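Home Courses Handouts Reading list Contact

Jan 1, 2024
Unai Casado
9 minute read

Household Order, evening course, Wendville
Handout 6: Small drawer units and what becomes of them

Bring this sheet with you. Last term I printed spares and ended up storing them in a drawer, where they still are.

Where we had got to

In the previous session we dealt with shelves, which are honest pieces of furniture. A shelf shows you what you have put on it and, after a fortnight, how much dust you are prepared to live with. Drawers are different. A drawer lets you go on believing that you are tidy for years at a time, and the small desktop kind is the worst offender, being just large enough to hold a great deal of rubbish and just small enough to be bought without thinking.

By a small drawer unit I mean anything box-shaped with one or more drawers that stands on top of another piece of furniture. It may be wood, card, plastic or something covered in cloth. It was probably bought for stationery. It probably holds a tape measure, three keys to a bicycle lock and the instructions for a radio.

Please read sections 1 to 4 before we meet. Section 5 is for those doing the written exercise.

1. Emptying

Take the drawer out completely and put it on the table. Don't empty it while it is still in the unit. People who do this take out the top layer, feel pleased, and close it again.

If the drawer won't come out, look for a stop at the back. On the cheaper sort there's a small lip that needs lifting. On the cheapest sort there's nothing holding it at all, as you will discover when it lands on your foot.

Tip everything on to an old towel. The towel keeps the drawing pins from travelling. Sort by what the thing is used for, and do it quickly, without reading anything. Old letters go in a pile face down. I once lost an afternoon to a gas bill with a recipe on the back, and the recipe wasn't even a good one.

Meenakshi Dwivedi took this session in October while I was away and she uses a stricter method: anything you can't name aloud goes straight out. I have tried it. It works very well until you reach the little plastic part that belongs to something, and then you stand there saying "bracket" in a hopeful voice.

2. Cleaning

Flat painted or varnished surfaces can be wiped with a cloth wrung out in warm water and a drop of washing-up liquid. Everyone knows this and does it with far too much water.

Cloth-covered and paper-covered units want more care. Brush them with a soft dry brush, a clean paintbrush will do, following the grain of the covering. Press sticky tape lightly on fluff, then peel. Test any damp cloth at the back first, in a place the wall will see and you won't. Card swells if it gets wet, and a swollen drawer is with you for life.

Raised rims collect a line of grey along the join. Use a cotton bud. Use several, and don't look at them afterwards.

The inside corners are best done with the narrow end of the vacuum cleaner and an old sock stretched over it, held by a rubber band. The sock catches the paper clips. If you skip the sock you will hear each paper clip go up the tube, and it's a surprisingly sad noise.

3. Putting back

The rule in this course is one drawer, one job. A unit with three drawers gets three jobs. "Miscellaneous" is not a job, and neither are "bits", "useful" and "Dad".

Write the job on a slip and keep the slip in the front of the drawer for a month. If by the end of the month the contents no longer match, change the slip. I know other teachers would have you change the contents. They have more stamina than I do.

Dividers help if they are cut to fit. Tea boxes cut down with scissors are as good as anything sold for the purpose. The Kushwaha insert, which several of you asked about, is well made and will cost you 229 for a full set, and then it doesn't fit the drawer. The Trorkeo one does fit, but it has a compartment shaped for a particular stapler. If you own that stapler, I'm glad for you.

Don't fill a drawer above two thirds. Past that point things ride up and jam against the frame, usually a ruler, and you'll be there with a butter knife down the gap, swearing at a ruler.

4. Where it stands

We spent a long time on this last year and I have cut it down.

A small unit needs clear surface in front of it at least as deep as the drawer is long. Most people measure the unit and forget the drawer. They push it hard against the lamp, the lamp goes in front of the drawer, and from then on the drawer opens four fingers' width and is used only for envelopes.

Turn it to suit your hand. There is no law saying it must stand square to the wall. A right-handed person sitting at a desk will often do better with the unit on the left and turned in a little. Try it for a week before deciding. It looks careless for the first two days and after that you stop seeing it.

Mind the sides. The front gets all the attention when you're choosing, and then the unit ends up placed so that what you look at every day is a side panel. Plenty of units have a front in one finish and sides in quite another, and edges are where the wear comes first: corners scuffed, coverings gone rough where two of them meet. Walk round the thing before you buy it. Walk round your own when you get home, too. It's free.

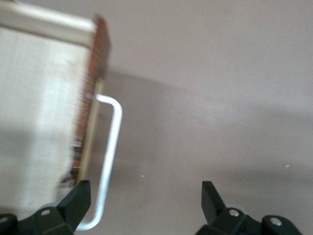
Unai, my unit lives on a chest of drawers, so it's drawers on top of drawers, and I've begun to suspect the lower ones are only there to hold up the top one. Is there a rule about that, or should I just be ashamed? Meenakshi

There's no rule, and shame has never emptied a drawer in my experience. If the lower drawers are being used, leave it alone. If they aren't, move what's in the small unit downstairs, so to speak, and see if you miss it. A pale-coloured small unit also tends to fade into whatever it's standing on, and this is how people come to own two of them.

The usual question after this one is weight. A small unit full of batteries and coins will mark a soft surface. Felt pads under the corners, four of them, cut from one sheet. The ready-made round ones fall off and turn up later on the sole of a slipper.

5. Written exercise

Choose one small drawer unit at home. Write some 100 words on it, under these heads:

What each drawer was meant for when the unit was bought.
What each drawer holds now.
Which sides of it can be seen from where you usually sit, and what state they are in.
One thing you took out and have since put back.

Please don't send me an inventory. A student at the Pristby branch once handed in 3516 words on a single drawer, with a supplement. I read all of it. It had a very good passage on string, but I had other people's drawers to get through.

If you haven't got a drawer unit, use the cutlery drawer. If you haven't got a cutlery drawer, come and see me at the break, I'd like to know how you manage.

Reading

Chapter 4 of the course booklet, up to the part about attics. The part about attics is for next term and is not cheerful.

Next session: hooks. Bring one that has come off the wall, and the screw if you still have it.

Previous handout Next handout Back to top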